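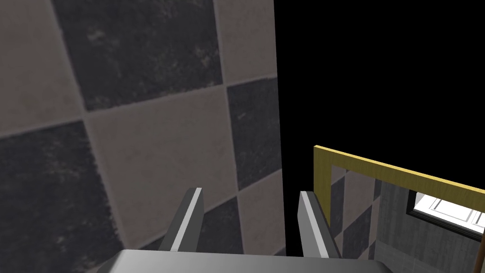 Wrist camera in sim: Cleto two-finger or Fiore?

I'm comparing 2 grippers in simulation before we buy one. Both get the same arm and the same wrist camera. With the Cleto, the fingers take up a lot of the bottom of the view. Should I move the camera back or widen the lens? Controller runs at 200 Hz if that matters.

Pultgate

Move it back first. A wide lens bends straight lines near the edges, and tile joints make that easy to spot. Keep both fingertips in view – you want them for checking alignment. Then use the same offset for the Fiore or the comparison means nothing.

Debora Dal Bello

I'd check the mount drawing before touching the sim. Ours let the camera sit 170 mm behind the fingertips and no farther. The controller rate won't change what the camera sees.

henollow_arms

Just get the Fiore, it's slimmer.

Comments

Tobin: Slimmer but slower to close, at least on our bench.

Pultgate: Test it with a part in the grip too, not only open.

marl_k: Same question here, following.

Contact us | Copyright Henollow Help | Back to top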